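Speaker notes, "Keeping a Two-Arm Cell Healthy," Castuvcombe, 6/24/24

Welcome everybody, thank Annick Chevalier for the long drive over, and let folks settle in with their coffee before the first slide. Tell them I've looked after the Skomitz cell since October and I'm still fond of it!
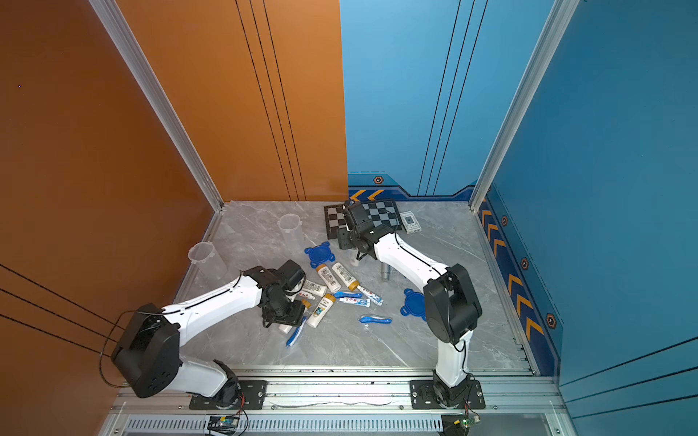

Slide 1: The Skomitz cell, both arms over the floor

Start with the front rail, because everything hangs off it. Walk through the base plate bolts, which I check every 200 hours with the long wrench (Jannik Ehlers lent me his, and he may want it back). Then the cable loop at the shoulder. Leave it slack, please, and don't tie it down tight.

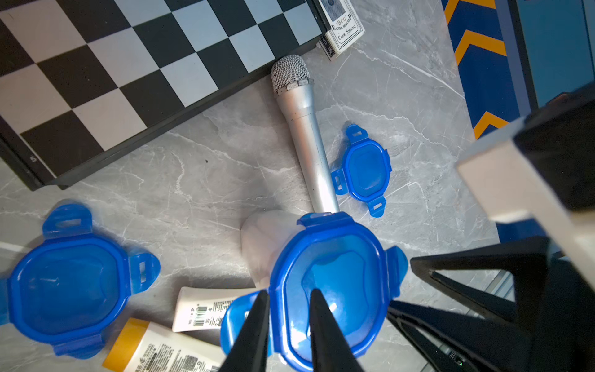 Fingertips are my favorite part, so slow down and enjoy this. I wipe them with a lint-free cloth and look along each one for chips. Lids are a fine test of a pair of fingers, and you can see the blue one held upright with one tip against its side and the other inside the recess. If the tips don't line up, the lid tilts. We're on pair number 21 from Poulain.

Pause for questions, then on to the wrist camera. Wipe the lens first, recalibrate second, and write it in the Tresent log.

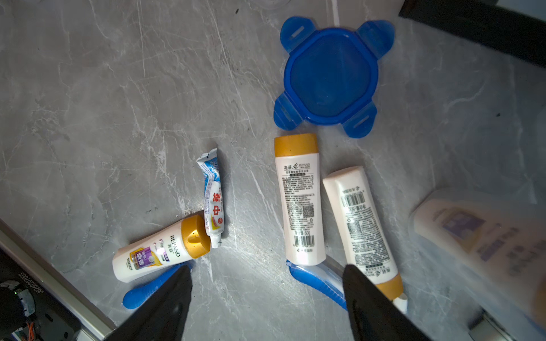
Slide 3: Wrist camera view, fingers at the bottom

Mention that small print makes a good focus check. Then hand over to Annick for spare parts.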